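Returns and Folding FAQ – Cergate Clothing Hire

How long do I have to send things back?
Seven days from the end of your hire. Late ones are charged per item, see your booking.

Do I need to wash anything first?
No. Shake it out, empty the pockets, thats all. We wash everything here.

How should I fold it?
Flat, on a table if you've got one. Sleeves and straps in, sides to the middle, then up from the bottom. A rough rectangle will do. We fold everything again after washing anyway, on tables covered with brown paper and marked out in blue tape.

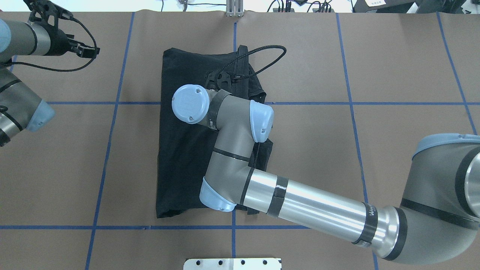
Black items go in a bag of their own please – fluff from the pale stuff is a pain to get off. Bags are in the box lid.

Can I roll it instead?
Rather you didnt. Creases in odd places. Knitwear is fine rolled.

What if I've lost the bag?
Any clean carrier bag. Not bin liners, they split.

How much fits in one box?
Depends. Up to 60 litres for the big box, so coats and a few shirts. Don't force the lid.

Something's torn or a button's gone?
Put a note in with it. Small repairs are free, Evelien Timmermans looks after those and she'd like to know before it goes in the wash.

Group orders?
Over 200 items, ring Brian Chege on extension 241 and he'll book a pick-up. Not Sunday.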